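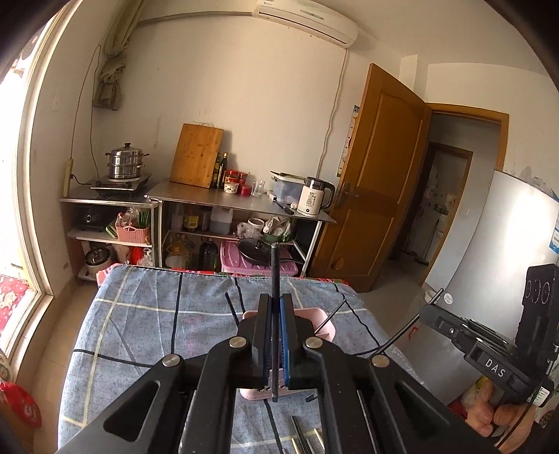

**Abbildung 2.** Küchenbereich mit Edelstahlregal und Arbeitstisch, vorn ein pinker Kunststoffbehälter auf kariertem Tuch.

### 4.2 Wo das Kleinzeug wohnt

Ich gebe zu, mit den Stäbchen hatte ich mich anfangs überhaupt nicht beschäftigen wollen! Mein Plan für die 49 Haushalte in Kuusk waren Töpfe, Öl und Vorräte, also alles, was viel Platz braucht. Dann kam Inese Pärn mit ihrer Liste (1.502 Einträge, handgeschrieben, teils auf Kassenzetteln), und das meiste darauf war lang, dünn und lag irgendwo dazwischen.

Für die großen Sachen zeigt Abbildung 2 eine Ordnung, die mir in der Erhebung dauernd begegnet ist. Gekocht wird oben: Der Dampftopf hat seinen Platz auf dem Induktionskochfeld, der Wasserkocher auf dem langen Edelstahltisch, das Bambusbrett lehnt an der Wand. Unter der Tischplatte stehen Ölflasche und Ölkanister, dazu Schüssel und Aufbewahrungsbox. Suleiman Eze nennt das in seinen Notizen die »Bückzone«, und den Begriff habe ich gern übernommen.

Beim Besteck wird es unübersichtlicher. Ein Behälter, in dem die Stäbchen aufrecht stehen, wandert mit, vom Regal zum Essplatz und zurück, und in engen Wohnungen eben auch einmal aufs Bett. Ich zähle ihn deshalb als bewegliche Ablage und führe ihn nicht beim Regal (anders als Povilas Šimkus in der Galtia-Studie, wir haben lange darüber gestritten). Was neben dem Behälter auf dem Tuch liegt, habe ich gesondert notiert, getrennt nach dunklen Stäbchen und solchen aus Edelstahl. Bei gemischten Sätzen fehlt nämlich oft die klare Zuordnung zum Paar, und die wollte ich nicht nachträglich erraten.

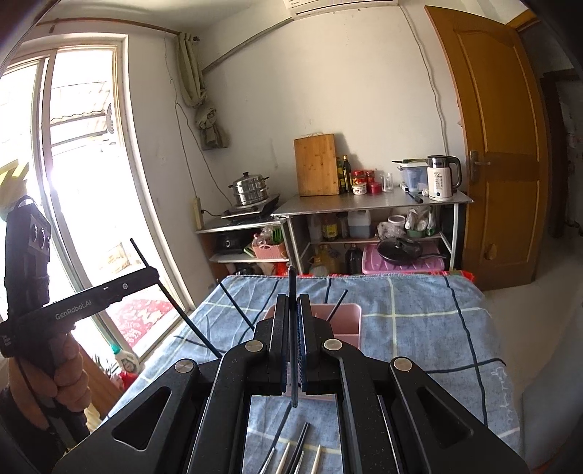

Wie wurden einzelne Stäbchen ohne Gegenstück erfasst?

Jedes einzelne Stäbchen bekam einen eigenen Eintrag mit dem Vermerk »ohne Paar«. Tauchte das Gegenstück beim zweiten Besuch auf, haben Hashini Bepari und ich die beiden Einträge zusammengelegt und die alte Nummer stehen lassen.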